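Nusterham Community Hall – monthly safety check, May
Areas covered: main hall, kitchen, store, toilets, side room, outside
Check started 8.15 am, before the first booking

1. Entrance and exits
Front doors open fully and close on their own – OK
Rear fire exit – sticks at the bottom. Opens with a push but should not need one. Plane the door before the weather turns damp again.
Exit signs lit – OK, except the one over the kitchen passage, which flickers. New tube ordered from Stovar.
Routes clear – No. Four stacking chairs left against the rear exit by an evening hirer. Moved. Second month running, so a reminder goes out with the next invoices.

2. Fire equipment
Extinguishers in place, pins and seals present – OK
Service labels in date – OK
Fire blanket in kitchen – OK, but the hook is loose. Tightened during the check.
Alarm test – sounded in all rooms. Faint in the ladies' toilet with the dryer running. Bucur to quote for an extra sounder.
Log book up to date – two weekly tests not written in. They may have been done, but without an entry they count as missed.

3. Electrics
Sockets and switches, visible damage – cracked faceplate by the stage, left side. Taped off and marked. Not to be used.
Extension leads – one 3000 W reel found in use while still wound up. Reel is rated 800 W wound and 3000 W fully unwound, and the tea urn was plugged into it. Urn moved to the wall socket. Label tied to the reel.
Emergency lights – 60 minute test done, all stayed on.
Portable heaters – one only, guard sound, flex sound.

4. Kitchen
Hot water – OK
Floor – mat by the sink curling at one corner, trip risk. Replace.
Fridge temperature – OK
Knives – drawer catch broken again. Knives in the locked cupboard for now, key on the usual hook.
Cleaning products out of reach – OK

5. Toilets
Pull cord in accessible toilet – tied up out of reach. Untied. It must hang to the floor.
Taps, flush, locks – gents' middle lock stiff, oiled.
Nappy bin – OK

6. Side room and toy box

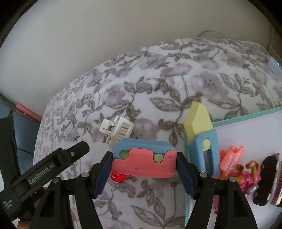

Toddler group toys are checked each month against the same list: cracks, sharp edges, loose parts and anything small enough to choke on. The wooden train set passed once two split track pieces were taken out. Both ride-on cars passed. Donated items have grown a lot since the spring and not all of them suit under-threes. Small 3D-printed toys like the pink and blue fidget, with its sliding piece, go in the lidded tub on the top shelf for the older children's sessions. Printed toys seldom come with an age label, so treat them as over-threes unless we know otherwise.
Soft play mats – one seam open, foam showing. Withdrawn.
Stair gate – OK
Window restrictors – OK, both sides

7. Outside
Ramp and handrail – rail firm, ramp surface worn near the top. Sarholm grit strips to be fitted.
Car park lights – one out, far corner.
Bins – lids closed, kept away from the wall – OK
Gutter over side door – dripping on to the step. Clear before winter at the latest – ice risk.

Actions still open from last month: stage curtain label, first aid box restock (plasters and eye wash only), gate bolt.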